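Fodine Boards > Work and Pay > Automation
Thread: Test kitchen moved to simulation, what happens to the setters?
Started 13 May 2020

hobnail_jen
I set up test kitchens for Orkalero. If you don't know the job, you put the kettle back on the hob, put the pan where the sheet says, wipe down, reset the arm and press go. Then you do it again until your shift ends. There were nine of us on it in March. Now there are six, and most of the runs are done in Truleo, so the kitchen is on a screen and resets itself.

We've been told our posts are safe but "changing". I'd like to hear from anyone who has been through this. Did you keep your grade? Did you get proper training or were you sat next to someone for a morning?

pallet_dave
Warehouse, not kitchens, but same story. We kept our grade for a year and then they rewrote the job description. Get yours in writing now, including the hours.

Melaniia Koval
I moved over from the real kitchen to Truleo and I'm staying. My back is better and I have stopped working nights. The training was two days and it wasn't enough. I learned most of it by getting it wrong.

What I do now is go through the runs and mark where the arm did something daft. Last week's batch was 1,405 runs and 1,073 of them needed no comment from me. The rest I watched through. On the real rig we never got anywhere near that number.

hobnail_jen
That's what worries me though. If the machine does the dull ones and you only see the rest, how many of you do they need?

Melaniia Koval
Fewer. I won't pretend otherwise. But the three who left here went to the Ñahui site on the same money, they weren't pushed out.

grout
Same money, but what's the travel like? I was offered Ñahui and it put nearly two hours on my day. That is a pay cut whatever it says on the slip. I said no and went back to agency work.

Also I don't agree that marking runs is the same grade of work. On the floor you made decisions. If a grate was sitting wrong you sorted it. Sat at a screen you tick a box and someone else sorts it.

Melaniia Koval
I disagree with that. Knowing that a pan handle sticks out too far, or that nobody would reach past a kettle like that, comes from having done the floor job. The developers ask us about it every day. Two of them had the coffee machine somewhere no one could fill it until one of the old setters told them.

grout
Then it should be paid as advice.

Melaniia Koval
Yes, I think it should, and I have asked.

pallet_dave
Keep a note of every time they ask you something. Dates and what it was about. We did that and it was the only thing that helped when the regrading came up.

tannoy
Can I ask what you are looking at all day? My manager has mentioned this sort of work and I can't picture it. Is it code?

Melaniia Koval
No code. You look at kitchens. The view changes, so in one the arm is low down by the oven and in another it takes up half the picture and you are looking round it at the counter. You get used to it after a week or so, though my eyes are tired by four. These are from the brick kitchen, which I have most days.

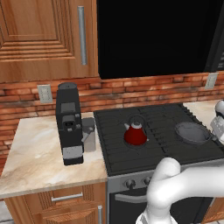
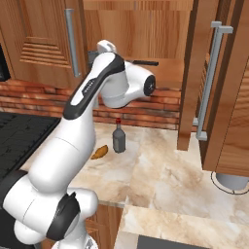
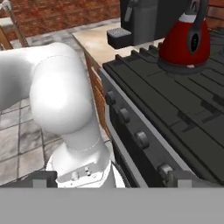 tannoy
Thanks, that helps a lot. I could do that, I think, but not for a full shift. Do you get screen breaks, and are they paid?

Melaniia Koval
Ten minutes an hour, paid. We had to ask for it. At first it was the same breaks as the floor, one in the morning and one in the afternoon.

hobnail_jen
We haven't got that here. I'll raise it with my supervisor, along with the grade letter. I have my meeting next week and I'll post what they say.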